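Reviving an old Dell office tower – worth it or not?

Stinunley Boards > Home Computers > Repair and Upgrade

yoga_h
So I finally did it! I brought home one of the old office desktops from the clear-out at work (they were going for 40 dollars each, cash in an envelope, very official) and I have been grinning at it for two days. It's a Dell, it's dusty, it weighs as much as a small dog and I love it already. The plan is a homework and music computer for my daughter's room. She's nine and she wants to help with the whole thing, so I'd like to do it properly and let her hold the screwdriver.

What would you all do first? Clean it, replace the paste on the processor, new drive, more memory? I've swapped a laptop drive once, and that's the full list of my experience.

Yoga Hutapea

mimivside_pete
Welcome to the club! Cleaning first, always. Take it outside, hold the fan still with a finger and use short bursts of air. Then go over the rest with a soft paintbrush. You'd be amazed what a clean machine does for your mood.

After that, a solid state drive. Nothing else you can buy for the money makes an old desktop feel so different.

Rafail K
Going to be the grump here. 40 dollars for a retired office box is fine, but then it's a drive, then memory, then a graphics card because the kid wants to play something, and then the power supply won't run the graphics card. My brother-in-law put 159 into one of these and ended up with a slow computer that had a nice drive in it. Set a limit now and write it on the wall.

yoga_h
Fair point, and I did set one! 157 all in, counting the computer. It was meant to be 150 but I've already bought her a purple keyboard.

mimivside_pete
Purple keyboard is a core component, that's allowed.

Paraskevi_S
I do this every September when school starts back up, for cousins mostly, and it's my favorite kind of weekend. A few things from my kitchen table:

Take a photo before you unplug anything. Then take another one.
Put the screws in an egg carton, one cup for each step.
Don't pull on the little white connectors by the wires. Get your fingernails on the plastic and wiggle.
Leave the processor in its socket if you don't need to move it. You can clean off the old paste with it sitting right there.

Rafail, I disagree about the slow part. For a kid writing book reports and playing music, these are plenty. My youngest cousin has had hers for four years and it still gets used every day.

Rafail K
Four years of me being asked to fix it is how that goes in my family. But okay, for book reports, sure. I'd still leave the paste alone. If it runs and it isn't getting hot, why go in there? People who have never done it put on way too much or bend something.

aliki.s
No no no, do the paste! On a machine that age it's usually dried out like old toothpaste. It takes ten minutes and a nine-year-old will think it's the coolest thing ever. Small dot in the middle, put the cooler straight down, tighten the screws a little at a time going corner to corner. I did my first one with my dad in his garage and I still remember it.

Rafail K
And if the cooler is stuck?

aliki.s
Run it for a few minutes so it warms up, shut it down, unplug it, then twist gently. Don't yank straight up. I'm with you that far!

Eftychia T
Can I put in a word for the cables? These office cases are so well laid out, and people lose that the second they start swapping things. Follow the route each one took before you touch it. The fan cable especially, it only has to lean on the blades once and you'll hear it all over the house. I reuse the twist ties from bread bags. Cheap and they hold.

Also check the clock battery, the flat coin one. If the machine forgets the time whenever it's unplugged, that's your culprit, and it's a couple of bucks at the drugstore.

yoga_h
You people are the best. Screws in an egg carton is going to make her day. We're opening it up on Saturday.

Politis
Quick one on noise, as it's going in a bedroom. Clean the fan and see how it sounds before you buy a new one. Half the ones I've been handed only had fluff in them. And put the case on a shelf or a board if there's carpet, they gulp down everything at floor level.

aliki.s
Yes to the shelf! I've got another of these Dells open at my place right now, and it's the part of the job I like best, with the lid off and the whole board right there to look at. 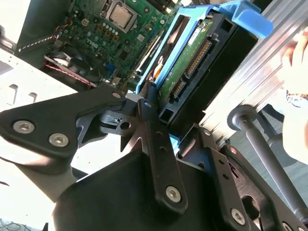

I always start with the area near the processor, partly because those small round capacitors are worth a good look while you're in there. Flat tops are what you want. If one is domed or has crusty stuff on it, stop and ask here before you spend a cent on the rest. Then I do the fan, and I leave the slots for last with the softest brush I own – a makeup brush from the dollar store, if you want to know.

Rafail K
Okay, the capacitor check I fully agree with. Should've been the first reply in this thread.

Paraskevi_S
Mark the day, Rafail agreed with somebody.

yoga_h
Added to the list! My flashlight is charged and so is hers. One last question, memory. It has two sticks in it. Do I have to match them exactly if I add more?

mimivside_pete
Same type for sure, same speed if you can. Look at the label on what's in there and search that number. Used memory is fine, I've bought loads of it and had one bad stick.

Eftychia T
And push until both clips click. It takes more force than feels polite.

yoga_h
Ha, noted. I'll post on Sunday with the results, and a picture of the purple keyboard.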